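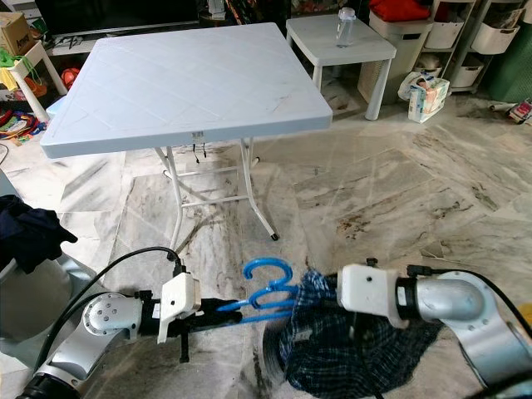
How often do we really wash our clothes?

My project started with an argument in the Flernwood kitchen. Carolina Valente said jeans should go six weeks between washes, Aldo Caruso said that was disgusting, and I thought, right, there's my report topic!

I wanted to find out how many times people wear something before it goes in the machine, and whether the care label has any say in it. I asked everyone in our halls and the two next door to keep a paper diary through December (bad choice of month, half of them went home with their washing). By the end I had 1,413 entries, one for each time a piece of clothing went in the wash. Amirhossein Taheri helped me type them up, and I owe him a lot of crisps.

What the diaries showed

T-shirts were mostly washed after one wear, which I expected. Shirts were the odd ones. People wore a shirt once over a T-shirt, hung it up, took it down, sniffed it and then washed it anyway. I had 186 entries for shirts, and in 29 of them the person had written "not dirty" or something close to it. That's a lot of hot water for a clean shirt.
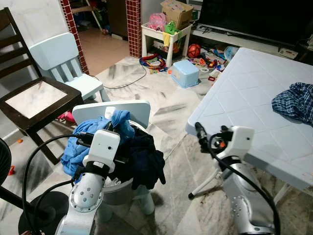

Fig. 2. A heaped laundry basket, light blue and navy on top.

Jumpers went the other way. Precious Manalo logged the same one at the start of the month and never again, and she says she wore it nearly every day.

I also put in a question about labels. Most people left it blank, and Patricio Peñalver drew a very nice picture of the wash tub symbol with a question mark in it.

What I'd change

The diary needed a tick box for "wore it, hung it back up", as I only found out about that from notes in the margins. I'd also ask about money, with our machines being coin-operated and the ones next door free. Next time I'm doing it in term time, and I'm buying better pens.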